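The cup on the table

Why small kitchens are giving up the cutlery drawer

By Flynn Lowther

The kitchen drawer at Mirjam Kofler's flat in Prinness doesn't open all the way. It hits the oven handle at the halfway point, so for most of her first year there she got her forks out by feel. In July she took everything out, sorted it on the table and put back only what she uses for cooking. The things people eat with went into cups.

It's a small change and a common one. Flats built in Prinness in the past decade tend to have one narrow bank of drawers, and the top one fills up fast with takeaway sachets, bread ties, batteries and the spare key to something. Cutlery ends up sharing with all of it. A cup takes up less room than a tray, goes wherever the meal is, and can be put on the bench when the table is needed for homework or ironing.

Kofler eats a lot of noodles and rice, so her cups hold chopsticks and spoons and not much else. Forks stay in the drawer for visitors. "I had 200 things in there and I was using the same spoon every night," she says. "I'd wash it and use it again."

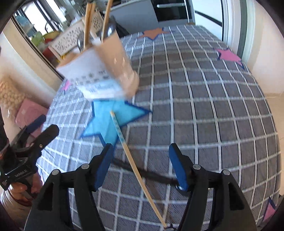 A cup of chopsticks with its spoon, over the grey grid cloth and its stars.

The cups themselves don't need to be anything special. Cardboard is light and costs next to nothing, and plenty of people start with one that came into the house holding something else. It has two drawbacks. It tips easily when everything in it is tall, and it goes soft if the cutlery is put away damp. Lorenz Thaler, who runs the kitchenware counter at Lopes on Gitar Street, tells customers to try a free cup for a month before they spend money on a ceramic one.

"Most people buy too big," Thaler says. "They come in wanting a jar that'll hold the lot. Then it weighs as much as a saucepan and it never leaves the bench."

His rule is a cup you can pick up with one hand, without putting down what's in the other. Width matters more than height. Chopsticks stand well clear of nearly any rim, and a spoon will lean against the wall of the cup unless something stops it. If the opening is wide, the handles fan out and catch on sleeves. If it's too narrow, you pull out one thing and three come with it.

A divider helps. Some holders are made with two compartments, and a strip of stiff card wedged down the middle of an ordinary cup does the same job. Kofler keeps chopsticks on one side and a spoon on the other. The sticks stay in their pair that way, and anyone who has tried to match loose chopsticks out of a drawer will know how much time that saves. 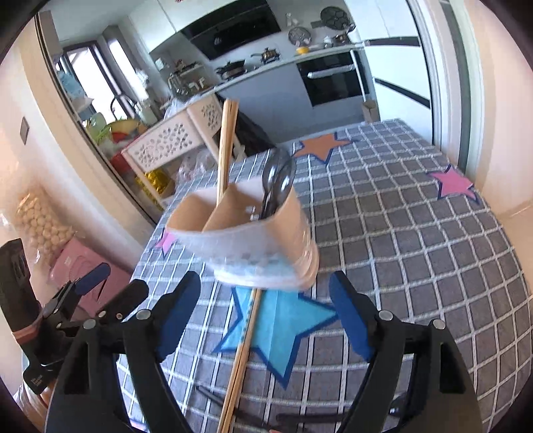

A divided holder keeps chopsticks and spoon apart. Another pair lies on the cloth.

Luzius Auer has gone further. He shares a house near the Prinness rail yard with three others, and every person there has a cup with their own things in it. It started as an argument about dishes. With one cup each, an empty one on the shelf means your spoon is in the sink and it's your job to get it out. Auer paid 103 dollars for a matched set from Fusance, a local pottery, and admits the jam jars they had before worked just as well.

"The jars looked like a science class," he says. "I wanted something I'd leave out when my mum came over."

Leaving things out is where the table comes into it. Cutlery that stands in the open all day becomes part of how the room looks, and so does whatever is underneath it. A patterned cloth hides small marks and gives a plain cardboard cup some company. Thaler says he sells more grids and checks than anything else, usually in grey or blue. Stars are popular with families. A few big shapes in light blue, pink and orange, each with a darker outline, brighten a quiet cloth without making it a party tablecloth, and children will claim one as the spot for their bowl.

Then there is the matter of skewers. Thin wooden ones get in among the chopsticks in almost every house, and they don't belong there. The points are at finger height when the cup is full and they're easy to grab by mistake. Kofler keeps hers flat in the drawer with the cooking things. Auer's household puts them in a tall tin with a lid, next to the rice.

Cleaning is simple enough. Stand wooden chopsticks upright to dry in a rack with holes in the bottom, thick ends down, and leave them overnight before they go back. Empty the cup itself once a week and knock out the crumbs, which get in no matter how careful you are. A cup with a clear section makes this easier to remember. Throw out chopsticks that have started to split or feel furry at the tips.

Damian Mösli, who fits kitchens in the Prinness area, has mixed feelings about all this. The last drawer bank he put in cost the owner 2,183 dollars with soft-close runners and a bamboo insert. He went back later to fix a tap and found the cutlery in a mug beside the toaster.

"The drawer had tea towels in it," Mösli says. "They were very happy with it."

Kofler's own drawer still hits the oven handle. She has asked the landlord about it twice.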